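The shelf with three steps

I have wanted to write about sweets for a long time, and now I have a good reason, because since last week I own a shelf for them. It is a clear acrylic one with three steps, the kind which small shops put next to the till. My colleague Lorena Yáñez found it in Zosbridge, in a shop that was closing, and she paid 2 pounds for it. She wanted it for her nail varnish but it was too long for her bathroom, so she gave it to me.

In my family the sweets were always in a tin on top of the wardrobe. My mother believed that if we could not see them, we would not think of them. We thought of them all day. When I moved to Follstead I continued with the same habit and kept everything in the cupboard over the cooker, behind the rice and the lentils. The result was that I forgot what I had. Last December I bought biscuits for my visitors while I had already three packets at the back, and one of them had been there since my old flat.

So I decided to try the opposite. Everything sweet should stand where I can see it.

First I washed the shelf. Please do not use the rough side of the sponge on this kind of plastic. I did it on one small corner, underneath, and now there are scratches that will not go away. Warm water, a little washing-up liquid and a soft cloth are enough. The price sticker was more difficult. I tried with my fingernail, then with cooking oil, and after 20 minutes with oil on it I could rub it off. Then I had to wash everything again to remove the oil.

After this I put the shelf on the brown table and tried how to arrange the things. I started with only a few of them, to see which size goes well in which lane. 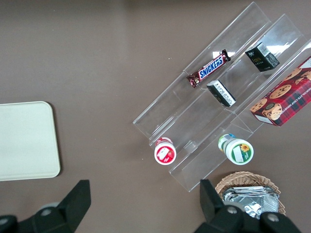
The Snickers has the top lane, the two dark boxes are in the middle, and the shortbread is at the bottom.

I am quite satisfied with the Snickers. A single bar lies very well along the lane and it does not need anything to hold it. The small boxes are also fine, although I have not decided if they should lie down or stand. If they stand, I can fit more of them, but when I take one the next one falls, and at night this makes a noise like somebody is in the kitchen.

The chocolate chip shortbread is my favourite of all these. I like the red tartan box so much that I usually keep it after the biscuits are finished. At home I have one full of buttons and another one with receipts. My neighbour Analyn Baluyot says that I buy the box and get the biscuits as a present, and she may be right. She prefers the plain shortbread, without chocolate, and we have discussed this many times without any result.

One thing I did not expect is that clear plastic shows every crumb. In a cupboard you clean maybe twice in a year. With this shelf I wiped it three times in the first week. Also it almost disappears on the table when there is nothing on it, and I have already put my elbow on it once while reading.

About eating less, I cannot say yet. My theory was that if I see the chocolate every day, I will become used to it and it will be the same as looking at the salt. For now it is not the same as looking at the salt. But I have not bought anything double, and I know exactly what there is for guests.

Next I would like to find a second shelf for the tea, if possible the same length so that they can stand side by side. Lorena will look again in Zosbridge. If somebody knows where to get one in Follstead, please write to me, but not a new one from a catalogue, they are too expensive for what they are.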